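Corner (geometry and everyday use)

A corner is the place where edges, walls or streets come together. I took over this entry from Fikri Goh, who wrote the first version and left me a pile of notes (thank you, Fikri!), and I've tried to keep it friendly for people who ran away from math at school. I was one of those people, by the way, so you're in good company.

What counts as a corner

In plain geometry the proper word is vertex. Two lines meet at a point, and there's your vertex. A square has four, a triangle has three, and a circle has none at all, which bothered me terribly as a kid. A solid shape like a box works a bit differently, with three flat faces meeting at each point, and a box has 8 of those points. Go on and check with a cereal box if you like, I did.

People use the word much more loosely than that. We say corner for the inside of a room and for the outside of a building, and those are really opposite things. Builders keep them apart by saying inside corner and outside corner. An outside one gets bumped by every passing chair and suitcase, so it often has a metal or plastic strip hidden under the plaster. An inside one mostly just collects dust.

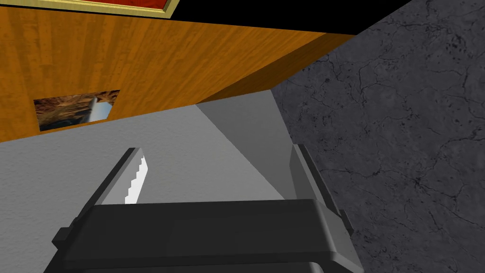 Then there's the whole business of whether a corner is square. A square corner measures 90 degrees, and if you've ever tried to push a bookcase into an old house you'll know how few of them there are. The classic way to check is the 3-4-5 rule: measure three units along one wall, four along the other, and the straight line between the two marks should be five. If it comes out longer, your corner is too wide. If it's shorter, it's too tight. Any units will do, and I've done it with lengths of a broom handle.

Corners in houses

My favorite part of Fikri's notes is about the old farmhouse at Vomard. It has 14 rooms and he measured the corners in every one of them over a wet week in April. The worst was in the pantry, where the long wall leans so far that the shelves had to be cut as wedges. I've stood in there and it makes you feel slightly seasick! The family at Flidel, down the valley, have the same trouble and fixed it by building a cupboard straight across the bad spot.

A cupboard like that is called (no surprise) a corner cupboard, and it has a long history. The usual form has a triangular floor plan with a flat or bowed front, and some were built right into the paneling while others could be carried from house to house. They make good use of space that would otherwise sit empty, although the back of the lowest shelf is where jam goes to be forgotten.

Kitchens have it worst. Two runs of cabinets meet and leave a deep, dark pocket behind the door, and the common answer is a set of round shelves on a pole - the lazy Susan, as most of us call it. I grew up with one and I loved it, even if something fell off the back every time somebody gave it a good spin.

Corners in towns

A street corner is where two roads cross, and a shop there gets people walking past from both sides. Older corner shops often have their door set at an angle across the point of the building, and this cut-off shape is called a chamfer or a canted corner. The bakery at Prusar has a lovely one. It also makes it easier to see who's coming, and you'll be glad of it if you're carrying a tray of rolls.

Whole neighborhoods have been laid out this way. The best known is the Eixample in Barcelona, where the blocks have their corners sliced off so that each crossing opens out into a little square of its own.

Corners in language

English is full of them. You can cut corners, turn a corner, paint yourself into one, or have somebody in your corner (that last one comes from boxing). The four corners of the earth is an old phrase that has happily outlived flat maps. In soccer a corner is a kick taken from beside the flag, and at Kong, where I lived for a while, the kids used the word for any kick they felt they were owed.

See also: Vertex, Chamfer, Right angle, Cornerstone, Cupboard

Last edited 2026-08-08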